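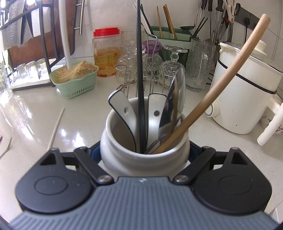 Spoons in the kitchen jar, Erniston.

Wanted: live-in couple or single person, two months from April

We are looking for someone to mind Erniston, our house and 3,241 problems just outside Surnley, while we go and see Firouzeh's mother. Bed, board and a modest wage. The bed is good. The board depends on who is cooking, which will be you.

The main duty is the driving. Our guests come up by train to Grustcombe and have to be collected in the ute, a vehicle with firm opinions about hills. Second gear is available on request. The passenger window is operated by hand, meaning your hand, flat against the glass, pushing. If you have never changed a tyre on gravel you will be good at it by the end of the first fortnight.

You will also:

Make up the two guest rooms and do breakfast
Feed the chooks and shut them in at dusk
Talk to Ismail Fawzy next door about the fence (listening is enough)
Ring Mojtaba at the garage when the ute makes the noise. He will ask which noise. There is a list on the fridge

We would like a full manual licence, a tolerance for dust, and somebody who reads the note before phoning us. Mechanical knowledge is welcome, but please don't improve anything. The last sitter improved the handbrake.

Pay is $2,000 a month, paid on time, plus petrol and all the eggs you can face. Phone reception is at the top gate. Well-behaved dogs considered. Ladan Talebi, who did this job last year and is still speaking to us, has agreed to take calls from anyone who wants the other side of the story.

To apply, write to Zohreh Rezaei, care of the Surnley post office, with a page about yourself and the name of someone whose car you have borrowed and returned. Letters by January 15, 2020, please. We'll ring everyone back, from the top gate, wind permitting.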